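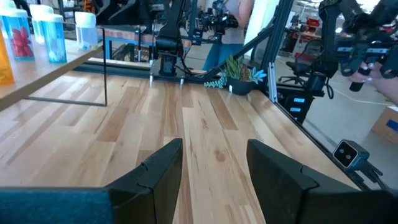 Kollell Community Workshop | Bench & Finishing Club

Search this site Go

Looking after a butcher-block bench top

I've been oiling bench tops for longer than I care to admit, and I still get the same questions every winter when the heating goes on and the wood starts to complain. So I've finally typed up what I do at home and at the club. It's one person's way of doing it, and if yours works, carry on!

Scrape first, sand later. Dried glue comes off much better with a card scraper held nearly upright than with sandpaper, which just gums up (and then you're out a sheet). For a stubborn blob I lay a damp rag on it over lunch and try again. White glue gives up easily, yellow glue sulks a bit.

Knots need a little extra. A tight knot is harder than the wood next to it, so if you lean on the sander in one spot you end up with a bump and a moat. Use a flat block, take long strokes, and stop checking it every ten seconds like I do. If the knot has a crack in it, drip in some thin clear epoxy and leave it alone for 24 hours before you level it off.

Oil thin. Thinner than that! I use plain mineral oil on kitchen blocks and a hardening oil on shop benches. Wipe it on, go make coffee, come back after 40 minutes and wipe off everything that hasn't soaked in. Sticky bench tops are nearly always a case of skipped wiping. Mine gets three coats when it's freshly sanded and one each January after that.

And please, please spread those oily rags out flat outdoors to dry, or drop them in a can of water with a lid. Hardening oils can heat up a balled rag enough to start a fire.

Rings and stains. Black marks usually mean something steel sat there damp. Oxalic acid (sold as wood bleach) takes them out, but wear gloves and goggles, follow the label, and rinse well. White rings on a waxed top often lift with a bit more wax on a soft cloth, rubbed along the grain.

Check for glare. Get your eyes down level with the top and look toward a window. Every scratch and missed patch of oil shows up in that low light, and you can mark them with chalk before you start.

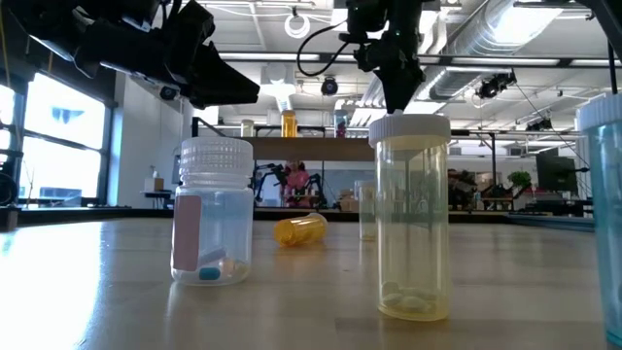
Keeping small stuff off the bench

I put a shelf over mine years ago and it's the best thing I ever did for the finish, because cans and jars leave rings. Leave enough height under it to get a sander in. I didn't the first time, and I had to move the whole thing up 6 inches with the paint still fresh on the wall.

Print this page | E-mail this page

Contact the club | Copyright Kollell Community Workshop | Back to top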